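Speaker notes: Being heard in a big echoey room
Loredana Fabbri
20 Dec 2023

(Wait for the coats. Don't start over the coats like last time!)

Okay, hi everybody. I'm going to turn the mic off for the first bit, so if you're in the back and you can't hear me, wave your program at me. I mean it, wave it, I won't be hurt.

Start with the Mosby story. I was asked to read a poem at a wedding in Mosby, in an old grain hall with a ceiling so far up there were birds in it. I practiced for weeks in my kitchen. I got up, did my nice big voice, and the whole thing came back at me off the far wall half a line late, so I talked louder, so the echo got louder, and by the second verse I was basically having an argument with myself. The groom's aunt told me afterward that she loved the poem about the goats. There are no goats in that poem.

(Pause. If they laugh, drink some water. If they don't, drink some water anyway.)

So what went wrong? I was loud enough. Everyone could hear that I was talking. They just couldn't hear what I was saying, and those are two separate problems with two separate fixes, and most of us only ever fix the first one.

Do the clap now. One clap, hands high, and then everybody listens. Ask them to put a hand down when they can't hear it anymore. (Ginevra tried this with her group and said to make them close their eyes, because otherwise they all watch each other.)

What you're hearing after the clap is the tail. In a living room the couch and the rug and the curtains eat it. In a tall hard room nothing eats it, so every word you say is landing on top of the leftovers from the word before. Vowels are the worst, they hang around forever. Consonants are short and thin and they get buried. And consonants are how you tell "goats" from "coats" from, in my case, "hopes."

Now read the grocery list twice. First time fast and loud. Second time slower, same volume or a bit under, and really finish the ends of the words. Milk. Bread. Baked beans. Ask which one they could have shopped from.

Things I do now, in whatever order they come out:

Stop at the commas. Longer than feels okay. Min-kyu timed me once and what I would have sworn was an endless pause came to less than a second, so I now silently say "one potato" and that gets me close.

Get nearer to people. I know, it's scary. But the closer they are, the more of you they get straight from your mouth and the less they get off the ceiling. If there are 20 people in a hall that seats hundreds, bring them all up front. Ask nicely and then wait. They'll move.

Drop the pitch, not the energy. Show them, don't explain it.

Face the people. Talking to your slides is a way of talking to a wall, and the wall will pass it on to everyone late.
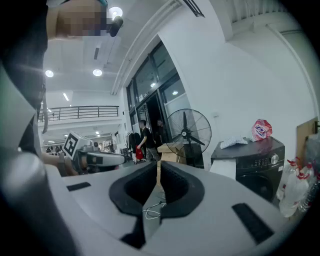

Kitotley Evening Speakers, Tuesday Group

(Slide stays up through this next part.)

High ceiling, bright lamp, hard work for whoever has to talk in there! When I walk into a space like that, my shoulders go up around my ears before I've said a word. So look up first, then look down. Cable on the floor? Know where it is before you start wandering. I'm a wanderer, I have gone over a cable mid-sentence, and I can tell you that nobody remembers the rest of the sentence.

Then find your lamp. If there's a light right in your eyes you'll squint and tip your chin down, and your voice goes down into your shirt with it. Take half a step to the side. Try it before people come in.

Microphones, quickly, because Gerrit will ask. Yes, use one if they offer it! But a mic just makes you louder, see above, goats. You still have to slow down. And hold it still, please. I watched a man at the Trernimthorpe open evening conduct an orchestra with his.

Homework bit. Three minutes, any reading you like, in the biggest hard room you can borrow. Stairwells count. Parking garages are great, and Adelmo did his in one on level 3 and got applause from a lady with a stroller. Have a friend stand at the far end and write down any word they miss. Don't argue with the list. Just read it again, slower, and see what's still on it.

Questions until the tea comes out. If no one has one, ask the back row what they thought the title of my talk was.

Stack chairs in sevens, NOT eights, they tip. Sign-up sheet is by the door.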